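Students Should Fold the Laundry First

By Ashley Fothergill, faculty adviser, Orkthorpe Student Robotics Club

Each August the club at Orkthorpe selects a project for the year, and each August some parents ask why it is not a competition robot. This year the members chose clothing. They record themselves handling garments with hand-held grippers and use the recordings to train an arm. I believe the choice was correct, and that other schools should consider it.

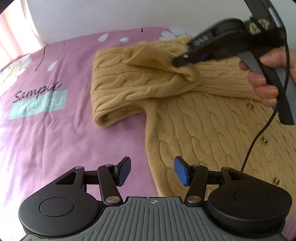

The case for ordinary work

A cardigan has no fixed shape. Sleeves twist, buttons catch, and a heavy cable knit bunches where a thin shirt would slide. A student who has tried to fold one with a pair of jaws learns more about grasping than a season of stacking blocks will teach.

The members have made 2,662 recordings, and they review them with care. Volodymyr Palamarchuk, a junior, set aside 39 in a single evening and wrote out his grounds for each.

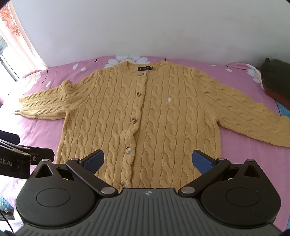
That kind of record keeping is seldom rewarded at tournaments. The Grevthorpe Invitational gives its points for speed, and our two teams there have done well, but the judges did not ask to see a notebook. I would like to see the rules changed so that they do.

Cuffs remain the hardest part. They are small, they turn over easily, and three members are now working on them alone – a fair use of their time, in my view. 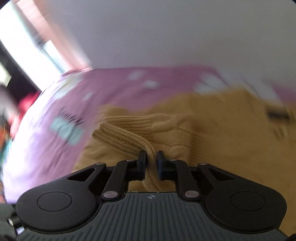 Does a project of this kind leave students unprepared for competition?

Members who compete in the spring bring the same habits with them, and their written logs have improved.

12 comments | 3 shares

Related
Boateng Hall Workshop Extends Evening Hours
Trendau Student Grants: How Clubs Can Apply
Grevthorpe Invitational Publishes Draft Rules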